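Speaker notes – "Party favors without the panic"
Wimham branch library, upstairs room, March

Start at 4 even if people are still getting coffee. Say hi, say who I am, thank Ginette Marchand for the invite (she runs the spring series and she found me the long table).

Opening bit. I did my first big favor order for a company picnic at Standeo. 100 bags, one evening, my kitchen floor. I put the candy in first and the chips on top, then piled the bags three deep in a laundry hamper. Pause here. Let them picture the chips.

So, how I work now. Lay everything out before touching a bag. Flat things go in first – stickers, the little notepads, the thank-you card. Then anything hard, like a yo-yo or a box of crayons. Snacks last, standing up if they'll stand. Hold up the sample bag from the Carbone shower and pass it along the front row. Ask for it back this time!

Money slide. The Flirnelport school fair order came to 3119 pieces once you added up every sticker sheet and eraser, and I still got it done with 2 helpers over one weekend. Buying by the case is great when you know your number. When you don't, buy the small packs and keep the receipt. Somebody always asks about leftovers, so mention that I keep a shoebox of them and it has saved a few birthdays.

Snacks. I love the single packets, I really do, they're already sealed and they have the ingredients right on them. Read the back for nuts and milk before you buy forty of the same thing. Check the date too. Pick them up by the edges, near the seam, and don't squeeze the middle, especially with anything crunchy. If there's a store label stuck on the front I peel it off at home with a hair dryer and a lot of patience.

Click to the snack and balloon slide. Leave it up for the whole next part.
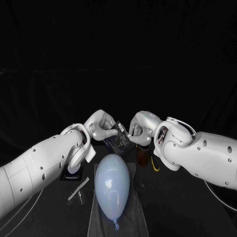 Slide 9: Dark snack packet, pale blue balloon on the table.

Balloons, quickly. Keep the balloon out of the bag, please. Tie it to the handle, or hand it over separately at the door. I like a pale color next to a dark wrapper, and I pick the balloons after the snacks because there are way more balloon colors to choose from. Blow up a few extra and keep them away from the radiator.

If there's time: the twist tie versus ribbon argument. I'm team ribbon, but ask for a show of hands and let them fight it out a little.

Questions until Ginette waves at me. Sign-up sheet for the hands-on session is by the door, and bring your own scissors.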